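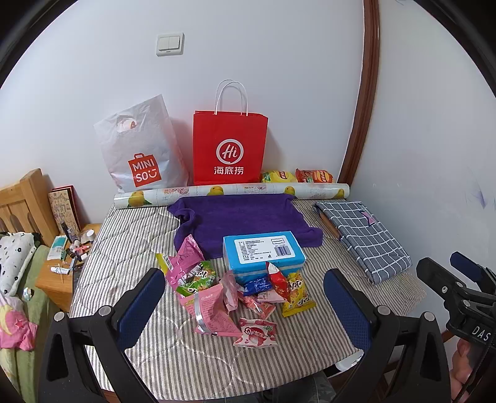 Proller compares finger pads on hand-held grippers

Proller has started a side-by-side trial of finger pads for its hand-held grippers, using the kind of soft, slippery household goods that have given its pick-and-place software the most trouble. The work began in February and is being done in ordinary bedrooms and kitchens, away from the company's test benches.

The trial covers three pad materials and three types of small camera. Each operator works with a gripper in hand, picks up items from a table and puts them down somewhere else on it, and the camera on the tool records the whole motion. The recordings are later used to train a robot arm to do the same job.

Neema Nyanda, who runs the trial, said the team wanted results on packaging before anything else. Boxes and bottles were dealt with last year and gave few problems.

"Snack packets are where we lose time," Nyanda said. "They fold, they slide over each other, and the crimped end is often the only part you can get hold of. A pad that does well on a cardboard box can be useless on a small packet lying flat."

The current round uses a table with small snack packets in a pile, larger soft packages, folded cloth and a towel. Operators are told to take the packets in any order they like. They are asked not to straighten the pile before they start.

The blue textured pad is the present standard. It is being compared with a smoother, softer pad supplied by Uvance and a ribbed one made in house. Each combination of pad and camera gets 500 picks, split among 8 operators. A pick counts as a failure if the item drops, if it has to be pushed against another object to be gripped, or if a second packet comes up with it.

Nyokabi Magesa, who handles the camera side, said the wide lens now in use shows both fingers and most of a table at once, at the cost of dark corners and some bending of straight lines. The two other cameras have narrower views. One of them loses sight of the fingertips when the gripper is fully open, and Magesa said it would probably be dropped before the round is finished.

Glossy wrappers are a second concern. Under a ceiling light they can produce bright patches that hide the edge of a packet, and the team is repeating part of the work with the lights off and the curtains open.

Processing is done with Kassa, the company's own software, which marks the moment the fingers close on an item and the moment they let go. Magesa said the marks still have to be checked by hand for thin packets, where the fingers close almost completely whether they are holding something or not. A new version due next month is meant to use the reading from the finger joints as well.

Proller has not published figures from the trial. Nyanda said early results favored the textured pad on foil and plastic and the softer pad on cloth, but that wear had not been measured yet. Pads are weighed and photographed at the end of each working day.

The next round will move to kitchen counters and will add wet items. A summary will go to Sakex, which is paying for part of the work, before a decision is made on which pad to order in quantity.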